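4.2 Emptying and sorting mixed containers

We turn now to the chore that gave us the most to think about, and that we suspect most readers will have put off at home at least once: going through a box of odds and ends and putting each thing where it belongs. People do it while talking on the phone. For a machine it gathers up nearly every difficulty we met in the earlier sections, and it does so in a space hardly bigger than the hand that has to reach into it.

The task, as we set it to the Kumo arm, was to clear an open carton on the floor and sort what came out of it by material. We wrote no rules about the order of picking. Bogdan Barbu, who ran most of the floor trials, argued early on that a fixed order would flatter the system, and we came to agree with him. The sorting policy was the one trained on the Lamont set, with 2758 recorded picks, and we left it unchanged for all of the trials reported in this section (see Figure 4).
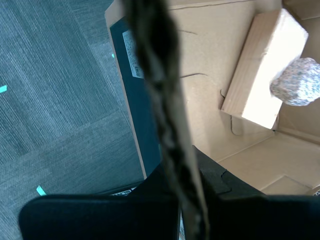 Figure 4. Gripper-side view into an open carton on a carpeted floor. A wooden block and a crumpled silver ball rest against each other inside.

Touching objects of this kind deserve a few words. A block has long flat faces and offers a parallel grasp almost anywhere along its length, so long as there is room for a finger on both sides. A wad of foil has no faces worth the name, throws bright highlights that shift as the arm comes down, and may give way when squeezed. Put one against the other and the easy object borrows some of the trouble of the hard one. In Figure 4 the ball overlaps the brightly lit side of the block, and a planner that trusts color alone has good reason to be confused about where the wood stops.

Of 519 attempts across all box trials, 37 ended with two objects lifted together. We had expected dropped items to be the larger worry, and Morag Drummond had even built a padded tray for them (it is still in use, for other things). The double lifts mattered more to us, as the system tended to report them as clean picks and carry on quite contentedly to the wrong bin.

Is the chore within reach, then? For boxes holding a few well-spaced things, we would say yes, with some patience on the part of the household. For the kind of box most of us keep in a closet, we would still want a person close by, and the next section looks at how much of that person's time is needed.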